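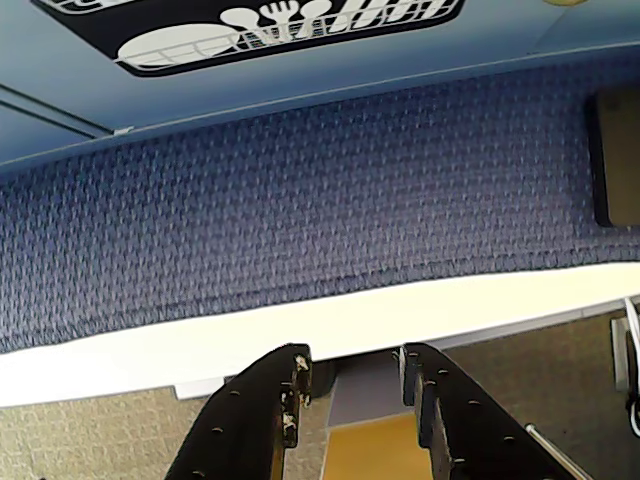

Figure 1. Dish rack sticker on the play kitchen, a label that uses a picture and no words.

Labels in Shared Kitchens: Do Words or Pictures Work Better?
Yee-man Cheng, Tanner Penner and Ka-ming Fung
Course instructor: Réjean Bouchard
Submitted 24th April

Background

The Boersma residence hall has one shared kitchen per floor. Students living there often complain that dishes are put back in the wrong cabinets and that food is thrown out by mistake. The hall office had put up a long printed notice on each floor, but most of the students we talked to had never read it to the end. Our group wanted to find out whether short labels placed on the cabinets themselves would do more, and whether those labels should use words, pictures or both.

We started by looking at how labels are used in other places, including children's play areas, stores and the campus dining hall. Labels made for young children lean on pictures because many of the users can't read yet. We thought adults in a hurry might be a similar case. Many students in the hall also speak English as a second language.

Method

We used the kitchens on 3 floors. The first floor got word labels, the second got picture labels and the third got both together. All labels were white on black and printed at the same size. We left them up for 2 weeks and took down the old notice during that time.

At the end we handed out a paper survey. It asked how easy it was to find things, whether the person had noticed the labels, and what they would change. We gave out 200 surveys through the hall mailboxes. We also did short interviews with 20 residents, which King-fai Hsueh helped us set up as the resident assistant.

Results

Residents on the floor with both kinds of label gave the best answers on finding things. The picture floor came next for plates, cups and silverware, where the drawing looks like the object. Pictures did poorly for the cabinet of baking supplies. People took our drawing of a mixing bowl to mean salad, and one person thought it was a hat.

The word floor did well for food storage. "Shared" and "Private" were clear to almost everyone, and we could not come up with a drawing for either one that our testers understood.

The shopping list we taped to each refrigerator got the most comments. Residents liked having a place to write, but the pen went missing on every floor and the sheets filled up with jokes.
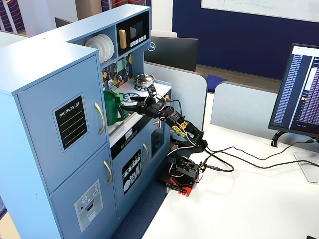 Figure 2. Play refrigerator with a "SHOPPING LIST" decal on the upper door and a dispenser decal on the lower one.

Problems

The floors are not the same. The third floor has more graduate students, and they may keep a neater kitchen whatever is on the doors. Some labels on the first floor also peeled off near the stove and had to be replaced with a stronger tape. We did not check the cabinets ourselves, so our results depend on what people told us.

Recommendations

The hall should use a picture and a word together on dish cabinets, and words alone on food shelves. The shopping list should be a wipe-off board with the pen on a string. We have given our label files to the hall office, and they plan to put up a new set in July before the next group of students moves in.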